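Folding black socks and dark knits on the bed, the quick way

Right. Clean washing, pile of it, nearly all black. I do mine on the bed becuase the table is never clear. You need the bed, a lint roller or some tape, and a bit of light. That's the kit.

Before you start: shake the blanket out and pull it flat. A fluffy one is fine, mine is pink plush and I like it as things don't slide about. Downside is fluff, see the lint bit further on.

Sort first. Socks one side, bigger knits the other. Don't fold anything yet. If you fold as you go you end up undoing half of it when the other sock appears. 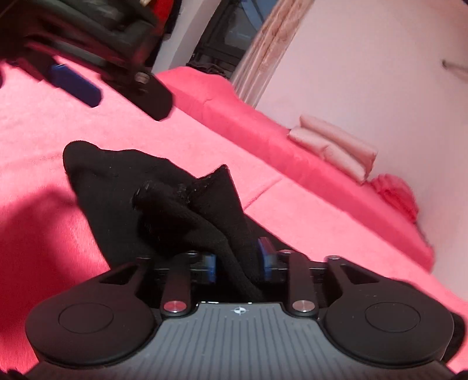

Batum, July 13, 2025

Socks then. Black ribbed ones are the worst, they come out of the wash scrunched up and folded over themselves and you can't tell heel from toe. Do it like this.

Step 1. Find the toe. Put your hand in if you have to. Pull it straight from the toe end, other hand on the cuff. One tug, not a big one, ribbing stretches.

Step 2. Lay it on its side, heel out. Smooth it with the flat of your hand, cuff to toe.

Step 3. Match the pair by the ribbing. Colour is useless, black is black until you get to the window and then it isn't. Look at how wide the ribs are and how long the cuff is. Faded with faded, newer with newer.

Step 4. One on top of the other, toes together. Fold the toes up to the middle, fold the cuff end over, tuck into the cuff if it wants to stay. I don't ball them. Anneliese Harms balls hers and says I'm fussy. Her cuffs are all baggy though.

Odd ones go in a bag on the back of the door. Leave them till September, then give up and use them for dusting.

Lint. Pale specks show up on black knit whatever you do, mostly in the creases. Roller before the first fold, then once more over the top when it's done. Tape round your fingers works just as well, sticky side out. Don't bother picking, you'll be there all night. If it's really bad turn things inside out before the next wash, and keep towels out of that load.

Now the bigger knits. Same bed, push the socks up towards the pillows out of the way.

Step 5. Lay it face down, arms or legs straight. Get air out from the middle to the sides. Shallow wrinkles I ignore, they drop out in the drawer. Deep ones want a damp hand run over them and a few minutes left alone.

Step 6. Fold the sides in so you've got one long strip. Doesn't have to be perfect, does have to be the same width top and bottom or the roll goes wonky.

Step 7. Fold the near end over to make a flat panel. Then roll the far end in towards it, loosely. Flat part stays flat, rolled part sits up thick at the end. It keeps its shape better than rolling the whole lot, and takes less room than folding the whole lot. Rostyslav Tkachuk showed me this for packing and I've done it at home ever since.

Step 8. Check the corners. If a bit of flap is hanging out underneath, lift the corner and tuck it back, don't start again. Press down once with your palm.

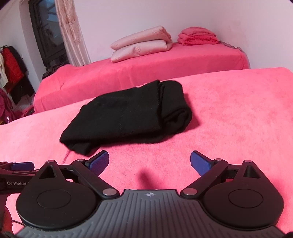

Putting it away

Rolls go in the drawer with the curled side facing down so they don't open up. Socks at the front. Stand things up on their edge if the drawer's deep enough, otherwise stack them, but only 2 high or the bottom one gets forgotten.

Don't pack it tight. Knits want a bit of slack and if you have to shove, something needs to go.

Questions I got last time

Declan Ó Ceallaigh asked if it works on thick jumpers. Sort of. Skip the roll, just fold in three, too bulky otherwise.

Does it work on a bare sheet? Yes but the sheet moves, so tuck it in first.

Tights, no idea, don't own any.

Can you leave it all on the bed overnight? Only if you're sleeping somewhere else. I've tried, half of it ended up on the floor and the cat had teh rest.

Shirts and trousers are on the other page, will redo that one when I get a minute.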